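The short-stay rental market in Roltcombe runs on turnover time, and turnover time is mostly laundry and limescale. The operations lead at Flovness, which manages 17 furnished apartments in the town, spent a Monday afternoon explaining how the firm schedules its cleaning and why it rewrote the schedule in December.

"The old system allowed three hours per unit, whatever the unit," she said. "A studio got three hours. A two-bedroom with a family of five in it for a week got three hours. We were paying for idle time in one building and handing over unfinished kitchens in another."

The replacement assigns each apartment a base time, then adds blocks for length of stay and number of guests. Wall surfaces, tile and art are inspected on a separate monthly round, which took them off the checkout list entirely.
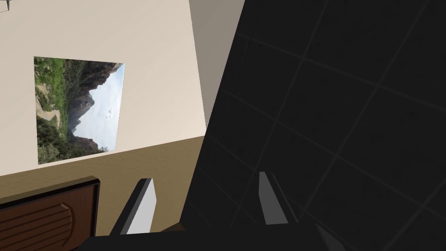
Perrin was not convinced that a monthly round is enough. Scuffs get blamed on whoever stayed last, the objection went, and if four bookings have passed between inspections there is no fair way to charge anyone for the damage.

The operations lead accepted the point in part. Flovness now asks cleaners to log new marks at checkout but does not ask them to treat them. "Logging takes two minutes. Repair is a different trade and a different budget."

Hard water is the larger problem. The town supply leaves scale on anything that is rinsed and left to air-dry, and guests notice it on tableware before they notice it anywhere else. The firm tried a stronger descaler and dropped it after complaints about the smell.

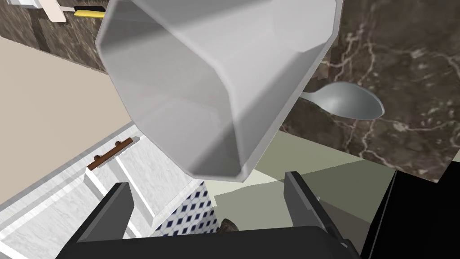
"What worked was drying by hand," she said. "We lost a little time per kitchen and gained it back in fewer callbacks. The cloths go in a separate wash with no softener - softener leaves a film, and then you are polishing the film."

Bookings and cleaning slots are both held in Vorard, a scheduling package the firm adopted after outgrowing a shared spreadsheet. She rates it as adequate. It handles late checkouts well and same-day extensions badly, and over a third of her manual corrections come from the second case.

Cabinet fronts and faucets are wiped last, after the floor has been vacuumed but before it is mopped. The order is written into the checklist and new staff are tested on it. 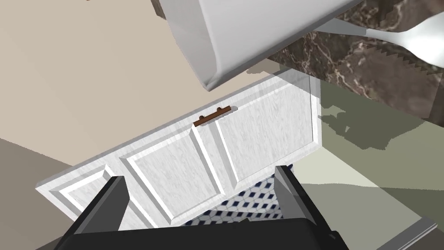 *Faucet and cabinet door by the marble countertop.*

The firm plans to review the base times again once it has a full summer of data. Until then, any cleaner can request an extra block by message, and the request is approved by default.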